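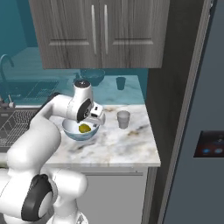 Picture: Stedura open day handout (simulated kitchen, white arm over the fruit bowl)

I'd been meaning to get to one of the Stedura open days for ages, and in October I finally did. I turned up at 11 with a bag of sandwiches and no idea where to park (use the back gate, the front one is for lorries). They have several rooms open, but I spent nearly all my time in the one they call Nanis, where they look after a single arm and its kitchen, both the real one and the copy of it on the computer.

The copy is what you see first, up on a big screen, and I loved it! It has a marbled worktop, a pale bowl with something yellow-green in it that I took for a lemon, a see-through cup off to the right, even a fridge with little blue lights on the door. The white arm hangs over the bowl with its fingers pointing down inside. Every job gets tried on the screen before anyone lets the real arm near the crockery, and a new bowl means somebody measuring the rim and typing it in.

Then we went round to the bench for the upkeep, the bit I'd come for. The arm is switched off at the wall, the key comes out, and the key goes in your own pocket. After that it's mostly wiping and looking. You go up from the base one joint at a time, checking the caps for cracks and feeling for grit, and you finish at the wrist and the gripper. The finger pads get changed every 9 weeks and it takes four minutes if the screws behave. Ours didn't, and we all stood there while one was coaxed out with a rubber band under the screwdriver. I've used that trick on my kitchen cupboards since and it does work.

Setting it straight again was slower. The fingers are brought down to touch a little metal peg at 13 different angles, and the numbers are copied back to the screen version so the two kitchens agree. When they drift apart the fingers close beside the lemon, or catch the rim of the bowl. They had a box of chipped bowls under the bench, which I thought was very fair of them to show us.

The software is called Votero and I followed maybe half of that talk. Pads and spare caps come from Chiriac, and there was a tray of old ones to handle, worn quite shiny at the tips.

Tea was free, cake wasn't. Wear flat shoes, and go to Nanis early because it fills up after lunch.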